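MUSIRBY - Police are looking for whoever broke into three businesses on the Ruggiero Street side of downtown early Monday morning, 11/18/19, and got away with cash, tools and a safe.

The first call came in just before 4 a.m. from the alarm company for Proltik, the phone repair shop. Officers got there and found the back door pried open and the register drawer on the floor. While they were still inside, a bakery worker coming in for the early shift flagged down a patrol car. Same thing next door but one - back door, pry marks, register.

The third break-in, at Zudis Woodworks, wasn't found until the owner opened up at 7. Police say that one was hit the hardest. A small floor safe is gone, along with hand tools and over $2,000 in cash from weekend sales. Also $344 from a jar employees were filling for a holiday food drive.
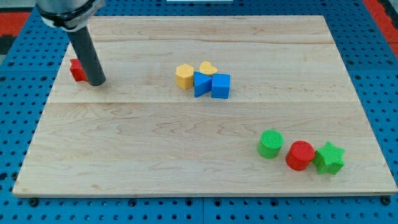
A maple board on a blue pegboard table.

No one was hurt. Police have not said if they think one person did all three, but the doors were forced the same way and all of them open on to the same alley. Detectives spent most of the morning back there and the alley was closed to deliveries untill after lunch.

Camera video from a parking lot across the street shows two people in dark hoodies walking toward the alley at 3:12 a.m., according to police. One is pushing what looks like a hand truck. Faces can't be made out. A light colored pickup leaves the lot a little later with its headlights off - police want to talk to the driver but are not calling that person a suspect.

Downtown had a string of car break-ins in October. Too early to say if there is any connection, police said.

All three shops planned to be open again Tuesday, the bakery with it's front door only. Anyone who was in the area overnight or has video is asked to call the Musirby police detective desk. Callers don't have to leave a name.

COMMENTS (4)

oldmilltom
That alley light has been out since summer. I called the city on it twice.

kj_1971
Who steals from a food drive. Dropping off a check tomorrow.

Rubysmom
Heard a truck with a bad muffler go by way before 4. Should I call that in?

kj_1971
@Rubysmom yes call them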